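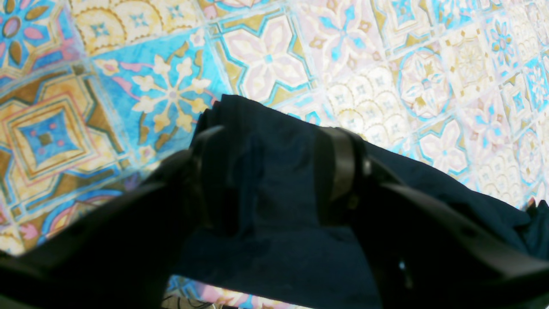 Dark cloth on a patterned tablecloth

How to Write an Obituary for Your Hometown Paper

Sooner or later somebody in the family gets handed this job, usually the one who once won a spelling bee. You will have little sleep, a deadline, and a cousin with opinions. It can still be done in an evening.

Call the paper first. The Enley weekly takes copy until 2 in the afternoon and charges by the word past 440. The Kodel daily charges from the first word, and extra for a photo. Ask what they need from the funeral home before they will run it.

Next, collect the facts. Full name, nickname, age, town, date of death, parents, marriages, schools, service, work. Check every date against paper. Families are full of confident people, and two of them will give you different wedding years. 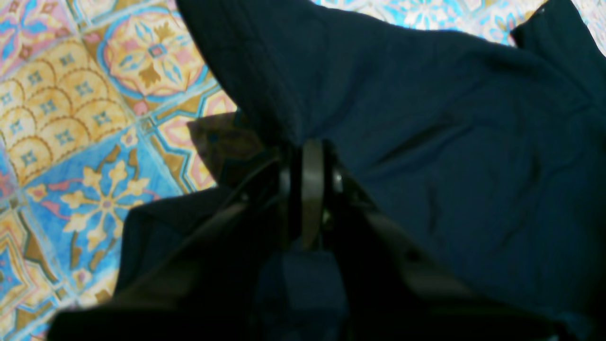

Navy fabric, gathered and lifted

Write the first sentence plain: name, age, town, date. "Passed away" and "died" are both fine. "Went to tend the heavenly bass boat" is up to you, but you're paying for it.

Then go in order of life. If he worked 35 years at the Willems feed mill in Skemow, say so, and say what he did there. Add one thing people would know him by – the pie, the terrible parking, the polka records.

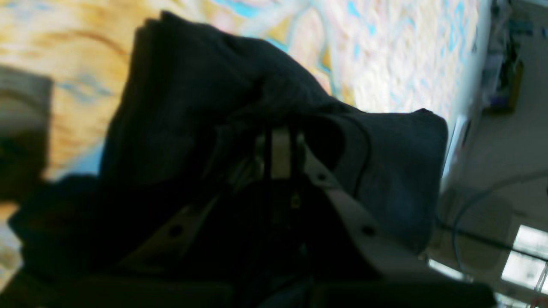
Survivors come next, and this is where feuds start. List the spouse, then children by age with their spouses in parentheses, then grandchildren by name or by number. Pick one and stick with it. Stepchildren go in with the children. Draft the list on your own before you send it around, or it will end up like that navy cloth, bunched up and folded over on itself, with an aunt in there somewhere. Former spouses are a judgment call. Make it before you hit send.

Finish with the service: place, day, time, visitation, and where memorial gifts should go. Some 600 words is plenty for nearly anybody. Read it out loud to one other person, then check the spelling of every name again, including the one you've known since birth.

Save the email from the paper confirming they got it.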